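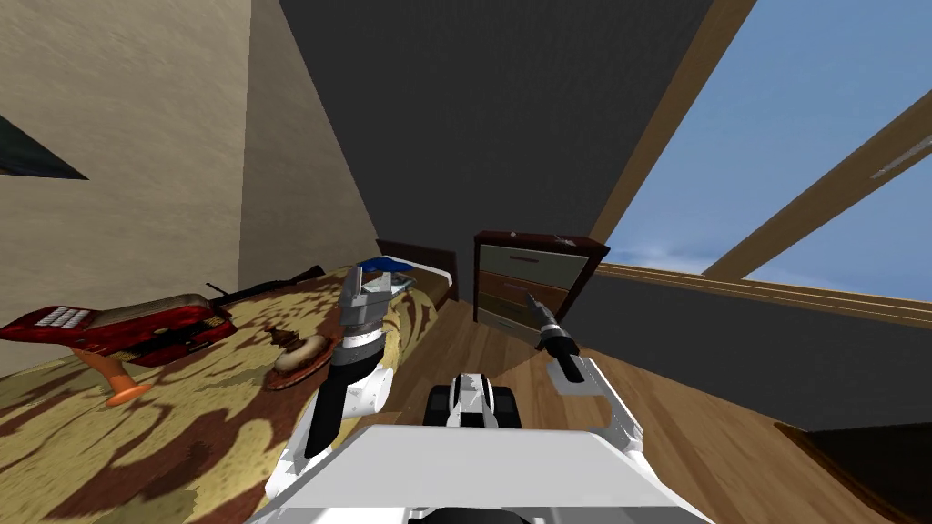

**Pudley Attic Month is back this May, and I'd love for you to come see some very small bedrooms**

PUDLEY, April. I've been running Kuko out of the old seed store on Mill Lane for long enough that people stop me at the grocery store to ask what they should do with their attic. Usually they've got a pile of boxes up there, a Christmas tree in three pieces, and a kid downstairs who would really, really like a room of their own. So this press release is partly an announcement and partly my answer to everybody I've cut short next to the bananas (sorry!).

Through the whole of May, Kuko is opening its doors for Attic Month, our yearly run of free drop-in sessions, open houses and one slightly chaotic paint swap. We're doing it with Fakhoury, the family lumber yard over by the bridge, who have cut more odd-angled shelves for me than I'd like to admit.

What's new this year is the open houses. Families in Pudley have agreed to let visitors climb up and poke around their finished attic bedrooms, and I couldn't be happier about it, because you can look at floor plans all day and still not know how a sloped ceiling feels when you sit up in bed under it. Visits go in groups of 3, mostly on account of the stairs. Wear socks you're okay with strangers seeing.

We're also launching Pendulell, our first piece of furniture made for rooms under the roof. It's a low daybed with a headboard you can set at an angle, so it tucks in under the slope and you get that lost triangle of floor back. I've been drawing this thing on napkins for years! The pine comes from Fakhoury, it goes together with one hex key, and every panel fits up a narrow staircase flat. I got a full-size mattress stuck on a landing once and had to eat my lunch sitting on it, so that last part matters a lot to me.

Pendulell will cost $989 with the mattress or $700 without. The first batch is 100 beds, all built here in the shop, and orders open at 9 a.m. on the first morning of Attic Month. Pudley addresses get free delivery. If you live farther out, call us and we'll work something out.

**What's on**

- Drop-in advice at the shop, every afternoon from 2 p.m. Bring a sketch and the height of your ceiling at its lowest and highest points.
- Open houses, mornings only. Sign up at the counter or by phone, and we'll give you the address when you book.
- Paint swap in the Fakhoury yard. Leftover cans welcome as long as the lid still closes and the color is marked on it.
- A short evening talk on heat, cold and skylights, with coffee and whatever is left from the bakery.

A word on that talk, as it fills up first. Attic rooms get hot in summer, and most of the calls I get in July come from people who put in a gorgeous skylight and no shade. We'll go over blinds, vents, fans and where to put the bed so the morning sun doesn't land on somebody's face at five. We'll also cover the dull but important stuff, like permits, a proper way out in a fire, and whether your joists were ever meant to carry a bedroom. Please don't skip that one. Plenty of older houses around here have attic floors made for storage and nothing more, and you'll want an engineer to look before you haul a dresser up there.

Everything during Attic Month is free except the bed. Kids are welcome at all of it, and they tend to have the best ideas anyway (last year one wanted a mail slot in her knee wall, and she got it).

**For press**

Reporters and local bloggers are welcome at the open houses, but please ask us first so we can check with the families. We can set up a time to try out Pendulell at the shop before orders open, and I'm glad to talk about small rooms for as long as you can stand it. Call the Kuko front desk between 10 a.m. and 4 p.m., or just come by Mill Lane. If the door's locked, I'm at the lumber yard, so try there.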